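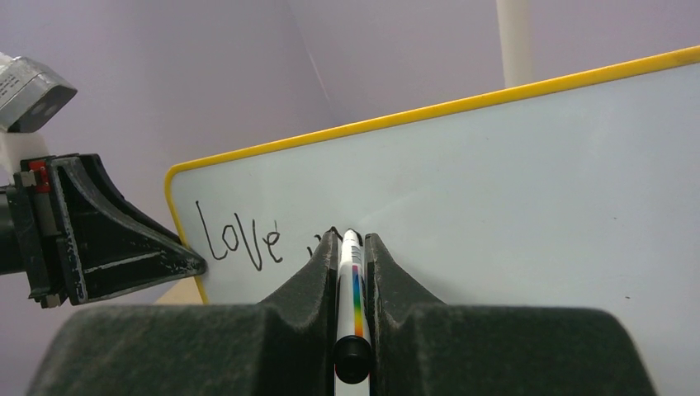

Re: Whiteboard arm at the card desk

To: tradumeck-floor list

On the question from the Honer end about whether the arms take over the handwritten inserts: only partly, and here is how it stands.

The pair in the picture is at work with the black marker, on the board with "Love" on it. The letters are uneven, and the paper orders will need to be neater. Paper comes after the board, with the same two arms.

> We do almost 300 inserts a shift by hand at Honer. If
> the arms get that work, what are the four of us on the
> writing bench supposed to do all day? And who gets
> the blame when a card goes out with the wrong name?

The writing bench stays at four people. Two of you will stay on pens for names and anything a customer has asked for specially. The other two move to checking and loading, at the same pay grade. The short stock lines ("Love", "Thank you" and so on) go to the arms first, 60 a shift to begin with. Prurkia wanted 700 and we said no.

As for blame, whoever signs the check sheet is answering for the batch, same as now. I have asked for checkers to be able to stop the arms without calling a lead - Shabalala already works that way and I see no reason we should be different.

Wrist trouble was the most common complaint on the bench last September, so I would like to hear from people who want off the pens as well as those who want to stay on. Write to the list or put a note in the tray by the time clock before 3 p.m. shift change.

Floor coordinator, Tradumeck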